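Cloltis
Home > Lab Care > Cleaners > Concentrates
Barkurari Neutral Cleaner, Concentrate
Catalog no. 2476
Availability: in stock
Sold by the bottle or by the case

Overview
Specifications
Dilution
Compatibility
Storage
Ordering

Barkurari is a neutral liquid cleaner for hand washing and wipe-down of plastic labware, bench tops, trays and splash guards. It contains no alcohol, ammonia, chlorine or abrasive. It is supplied as a concentrate and diluted with water before use. The working solution leaves a very low residue when rinsed as directed and can be used on most clear plastics that haze or crack under solvent cleaners.

The product is a cleaner only. It is not a disinfectant and makes no claim against bacteria, viruses or fungi. Where a surface has to be disinfected, clean it first with Barkurari, rinse, and then apply the disinfectant named in your own site procedure. Do not mix the two in one bucket.

Specifications

Form: clear liquid, no dye, no fragrance
pH of working solution: 7
Standard dilution: 3 percent by volume in water
Foam: low to moderate by hand, not for use in machine washers
Flammability: not flammable
Rinse: required for labware, optional for bench tops
Container: round bottle with measuring cap
Label: product name, catalog number, lot number, expiration month

Changes in this version: the measuring cap now has raised marks on the inside wall in place of printed ones. The printed marks wore off in use. The liquid itself is unchanged, and older bottles can be used up alongside new ones until the month printed on the label. 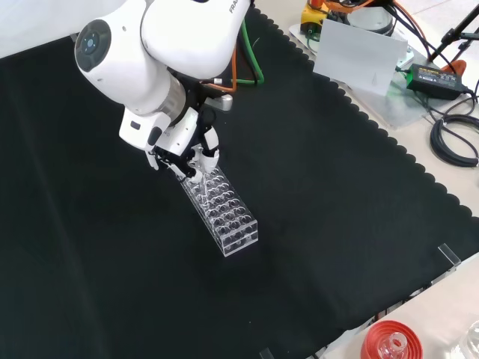 Clear plastics fail under the wrong cleaner in two ways. The first is a surface haze, usually from dry wiping or from an abrasive powder. The second is crazing, a network of fine cracks that starts at cut edges and drilled holes, where the plastic still holds stress from being machined. Alcohol is the usual cause, and the cracks may not show until the part has been wiped many times. A clear acrylic test tube rack like the one standing at an angle on the table in the photo should be washed in the diluted solution, rinsed and left to drain. Crazed plastic cannot be cleaned back to clear. If a part already has cracks at the edges, Barkurari will remove the soil from them to some extent but will not close them, and the part should be replaced if it carries a load.

Dilution

Use tap water for bench tops and purified water for labware. Hard water reduces cleaning power and leaves spots that are often mistaken for cleaner residue. If spots appear after drying, repeat the final rinse with purified water before changing the dilution.

Put the water in the container first, then add the concentrate. Adding water on top of concentrate makes foam and makes the level hard to read. Stir by hand. Warm water is acceptable, hot water is not needed and can soften or bow thin plastic sheet.

A stronger mix can be used on heavy soil such as dried buffer salts, marker residue or label glue, but rinse time goes up with it. We do not recommend using the concentrate undiluted on any surface. It does not clean faster and it takes a great deal of water to remove.

Make up fresh working solution daily. Solution kept in an open tray picks up dust and skin oils and will put them back on the next item washed. Solution in a closed spray bottle may be kept for up to 7 days, with the date of mixing written on the bottle.

Washing labware by hand

Remove tubes, caps and inserts. Take off labels and as much glue as will come away by hand. Rinse loose soil under running water.

Soak in working solution until the soil softens. Light soil needs no soak. Do not leave items with metal inserts or screws in the bath overnight - the solution is neutral, but trapped water behind a screw head will still mark some steels.

Wash with a soft cloth or a soft nylon brush. Use a narrow bottle brush for holes and slots. Do not use scouring pads, melamine sponges or paper towel on clear parts. Paper towel is a common source of fine scratches.

Rinse 3 times, changing the water each time. Drain on a rack and dry in air. Do not dry acrylic in an oven or on top of a heater.

Wiping bench tops

Clear the area to be wiped. Spray working solution on the cloth and then wipe in one direction, folding the cloth to a clean face as it picks up soil. Spraying directly on the bench is acceptable away from outlets and instruments. On dark tops, dried cleaner can show as a faint film under low light. Wipe once more with a cloth dampened with plain water and the film will go.

For chemical spills, follow your site procedure. Barkurari is not a neutralizer for acids or bases and must not be used as one.

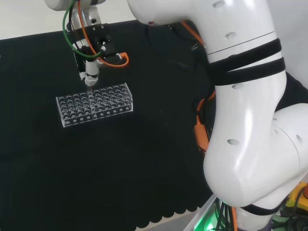
Dark bench tops in general need more frequent changes of cloth than light ones, as dust and salt show sooner. A cloth that has been used on buffer spills should go to the laundry and should not be rinsed out and used again. Salt stays in the weave and is carried across the next bench.

Compatibility

Suitable: acrylic, polycarbonate, polypropylene, polyethylene, polystyrene, glass, stainless steel, epoxy bench tops, sealed laminate, silicone mats.

Suitable with limits: anodized aluminum (wipe only, do not soak), painted steel (test the paint first), natural rubber (rinse at once).

Not suitable: bare wood, unsealed stone, bare copper and brass, coated optics, touch screens, any part marked by its maker as dry clean only.

Printed scales and row letters on plastic labware vary a great deal. Some are baked on and some are little more than ink. Test on one item and let it dry fully before washing a batch. Etched markings are not affected.

Electrical equipment should be off and unplugged before its housing is wiped. Use a damp cloth, never a spray, and keep liquid out of vents, connectors and joints.

Storage and handling

Store the concentrate upright in its own bottle, closed, indoors and out of direct sun. Protect from freezing. If a bottle has frozen, bring it slowly to room temperature, turn it over several times and check for clear liquid with no layers. Discard it if layers remain.

Light gloves are advised for long wash sessions. Eye protection should be worn when pouring concentrate. Read the safety data sheet before first use. A copy is packed with each case and can be requested from the product desk for single bottles.

Empty bottles should be rinsed before recycling. Do not refill them with other products.

Related products

Etim lint-free cloths, washable, pack. Hemmed on all sides. Recommended for clear plastic.

Nutel soft brush set. Flat brush, bottle brush and slot brush with nylon bristles and plastic ferrules. No exposed wire at the tip of the bottle brush.

Barkurari spray bottle, empty. Supplied with a blank write-on panel for the mixing date. Catalog no. 261.

Questions on this product

Can it be used in an ultrasonic bath? Yes, at the standard dilution, for plastic and glass. Run the bath briefly without parts to clear trapped air. Do not place crazed parts in the bath.

Does it remove permanent marker? Partly. Fresh marker on smooth plastic usually lifts. Marker on frosted or scratched plastic usually leaves a shadow.

Is the residue measured? Each lot is checked by rinsing and drying a glass plate and inspecting it under a side light. The lot record can be sent on request. Please quote the lot number from the label.

Ordering

Order by catalog number. Orders placed before noon ship the same working day. Cases ship on their own and may arrive separately from cloths and brushes. From November until the end of winter, shipments to cold areas are held at the depot if freezing is expected on the route, and the buyer is told by email.

Bottles may be returned unopened. Opened bottles are accepted back only where the lot is at fault. For lot records, safety data sheets and questions on materials not listed under Compatibility, write to Els Timmermans at the product desk, giving the catalog number and a short description of the part to be cleaned.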